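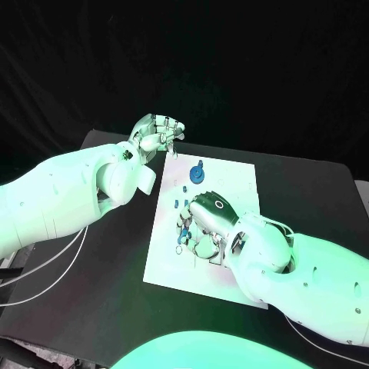
Two white robot arms over a dark tabletop, with a black curtain behind.

The Hemum is a clip-on shot counter for youth and high school basketball. It hangs behind the net, logs makes and misses, and sends the totals to a phone. I coach a JV girls team and used one from the start of preseason through February. Over that stretch it logged 1094 shots, mostly free throws and corner threes.

Setup is easy. The bracket fits a standard rim and goes on with one knob. You need a ladder or a tall assistant. Ours is Loukia Sfakianakis, who played center in college and can do it from a folding chair. Pairing the phone was quick the first time and slow after that, and twice I had to delete the app and start over.

Makes are counted well. Misses are less reliable. An airball doesn't register at all unless someone taps the phone, and a ball that rolls around the rim and drops is sometimes logged as one of each. For free throws I trust the numbers. For a full shooting drill with two balls going, I don't.

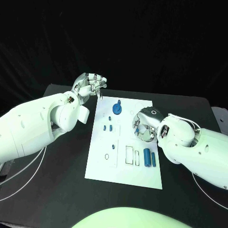
Battery life is fine for a practice but poor for a weekend camp. The unit charges through a small port on the underside, so it has to come down off the rim every time. A removable battery would have fixed that.

The app sorts players by jersey number, and you pick the shooter before each set. We ran sets of 30, and by the third girl in line somebody had usually forgotten to switch. You can move a set to another player afterward, but only one at a time. Évan Texier, who coaches our boys, gave up on that part and writes the totals on a clipboard.
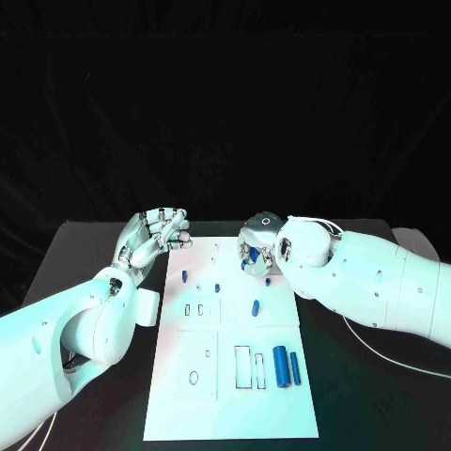
I also tried the Wallora, which costs more and covers passing drills too. Its app is better and the bracket is worse. It slipped on our side baskets, which have older rims.

The Hemum comes with a spare strap, a charging cable and a thin carry bag. The bag's zipper broke after 5 weeks. The strap is good.

Rating: three and a half out of five. Buy it if you mostly want free throw numbers. If your gym has padded backboards with a low bottom edge, measure first, as the bracket needs clear space behind the net.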